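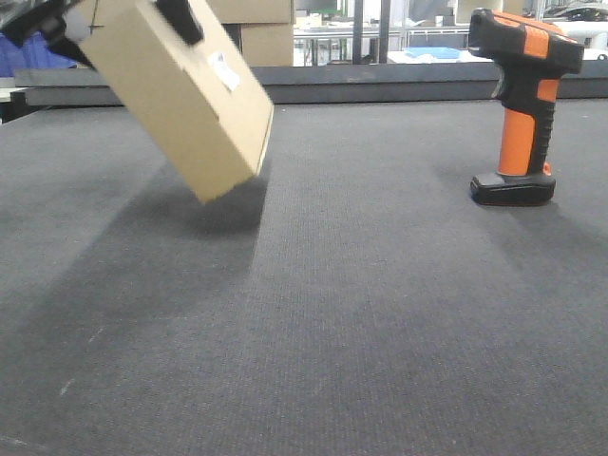
Small tan carton with the white label, and the orange scanner on its base

Search the list archive Search Advanced

Subject: Re: labels on the small cartons
List: Alletberg Stockroom
Date: 11/15/22

Replying to the whole list, as I got the same question off-list twice.

> We are about to put our whole back stock under barcodes and I would like
> to hear from people who have done it with plain boxes. Ours are brown,
> nothing printed on them, and three sizes. I bought a handheld scanner with
> a trigger and a stand-up base. What I can't settle is where the label
> should go. Top? Long side? End? My shelves are deep, so whatever is on the
> broad face will be hidden once the boxes are stacked flat. Also, does it
> matter if the label is small? I have a stack of white ones left over from
> the price tags and would rather use those up than buy more. And do you
> scan everything on a bare bench, or put something down first?

We went through this last winter with 2,990 items in plain kraft cartons, most of them in the small size. I'll take your questions in the order you asked them.

Where to put the label. We put ours on the broad face, up near one corner. The end would suit deep shelves better, and if I were starting over with shelves like yours I would use the end. We have shallow shelving and stand the cartons on edge like books, so the broad face can be seen by pulling the box out an inch. If yours lie flat, the end is the only side you will ever see without unstacking. Pick one and write it down where the person labeling can read it. We did not write it down, and the first 600 cartons have labels on whichever side was facing up at the time. They still scan. You just have to turn each one over looking for the label, and that gets old in a hurry.

Keep it off the seams. A label that crosses a seam or wraps around an edge will lift, and the bars get a crease in them. On a small carton there is less flat area than you would think once you stay clear of the flaps and the seam, so try it on an empty one first.

Straight or crooked. We started out lining every label up with the edge of the box and gave it up after a day. The one in the picture is on at an angle and I would not peel it off to fix it. With our scanner you can tilt either the box or the scanner until the line runs across all the bars. It does look sloppy on the shelf. If customers see your boxes, take the extra time.

Label size. Small is fine up to a point. What matters is how wide the bars come out, and that depends on how many characters you are trying to fit. Our item numbers are six digits and they go on a small label with room left over. When we tried adding a bin code after the item number, the bars got squeezed and the scanner would sit there and do nothing. We dropped the bin code and let the program look it up. We use Dasano for this, but any program with a location field will do the same job.

Using up the price tag labels: try 20 of them before you commit. Ours were from Litar and stuck well to cardboard, but the printer was low on ribbon and the print came out gray. Gray print on white is hard to read by eye, and some of it was hard for the scanner too. We had 97 that would not read at all on the first pass. Every one of those read after we reprinted it darker. So before you blame the scanner or the label stock, look at the print.

Also check that your price tags are not the kind made to peel off cleanly. Those are meant for glass and plastic, and on a dusty carton they drop off. Wipe the box with a dry cloth before sticking anything to it.

What to put down first. We work on a piece of dark gray carpet. Cartons do not slide when you press a label on, and the corners do not get scuffed. The dark color helps too, because a stray white label shows up right away. The bad side is that a label landing sticky side down on carpet is finished. It picks up fuzz and will not stick to anything after that. Keep the roll to one side and do not lay loose labels on the carpet, even for a second.

If you would rather keep a bare bench, a rubber shelf liner does nearly the same thing for less money. I would avoid anything shiny. Our old bench had a glossy white top and we got a lot of glare off it in the afternoon.

The scanner. You said yours has a stand-up base. Ours does too, an orange and black one with a flat base, and we leave it standing to the right of where the cartons go. At first we picked it up for each box, and after a long session my hand was sore from the trigger. Check your manual for a hands-free mode. If yours has one, you can leave the scanner on its base and bring the boxes to it — for small cartons this is much faster. For the big ones it is easier to pick up the scanner.

Leave yourself more room in front of the scanner than you think you need. If it is too close to the labeling spot, it will pick up a code while you are still pressing the label on, and then you scan it again on purpose and have the item in twice. We found our duplicates in December, when the shelf did not match the list. Turning on the beep helps. Set the program to refuse the same number twice in a row if it lets you.

One thing you did not ask about is boxes. If you are ordering more plain cartons, get them all from one run. Ours come from Tlapale, and the second order was a slightly different size from the first, with the seam on the other side. It makes no difference to what goes in them, but it threw off our label spot and we had to work around it.

What I would do in your place, with three sizes and deep shelves: label the end, all three sizes the same way, item number only, printed dark. Do the smallest size first, as that is where the label fits worst, and whatever works there will work on the other two. Scan each box right after you label it and put it straight on the shelf. We labeled everything first and scanned it later, and ended up handling every carton twice.

If you post how many characters are in your item numbers and what width your labels are, someone on here can probably tell you whether it will fit. I still have our test sheet with the same number printed at several widths and can send it to the list if anyone wants it.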